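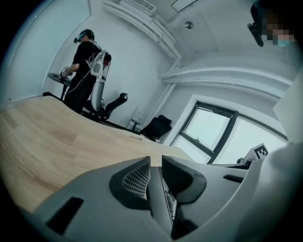

Hi Birsen, March went mostly to nesting, meaning the part of Curano that packs shapes onto a sheet of vinyl before the cutter gets going. When I wrote last time the packer could rotate a shape in quarter turns and that was it, so anything curvy wasted a ton of material. Now it tries any angle you let it! My favorite torture test is a tall curved shell, like the one on the white and light gray backpack frame up top, drawn flat as one long outline with a bunch of little pieces that ought to tuck into the hollow side. The old packer left that hollow blank every single time. The new one fills it, and on a good day it slides a second shell in there too.

Numbers, because I know you need them for the grant folder. The test library is up to 1546 cut files (a lot of them ugly ones people mailed in, bless them). Of those, 222 still nest worse than they did in the old version, mostly lettering with very thin strokes. I have a fix half done and I don't love it yet. It's slow, and it gets confused when a letter has a hole in it.

Blade offset is finished. Corners come out sharp on the Okabe driver and on the Serano one, and you can save a separate offset for each material instead of typing it in again every morning. The Weleo driver is the sore spot. It drops the connection on long jobs, usually after 70 minutes or so of cutting, and I've spent way more evenings on that than I planned to. I now think it's our buffer code and I've started rewriting it.

Money is fine. I've used 3 of the payments and the only surprise was blades (I went through them like candy during the offset tests). I'd like to move what's left of the travel line over to materials if you're okay with that, just let me know before I order more vinyl.

Next up: the thin lettering, the Weleo rewrite, and a preview that shows cut order. The manual still has the old screenshots in it, I'll get to those after the preview works.

Print this page | E-mail this page
0 comments | 3 shares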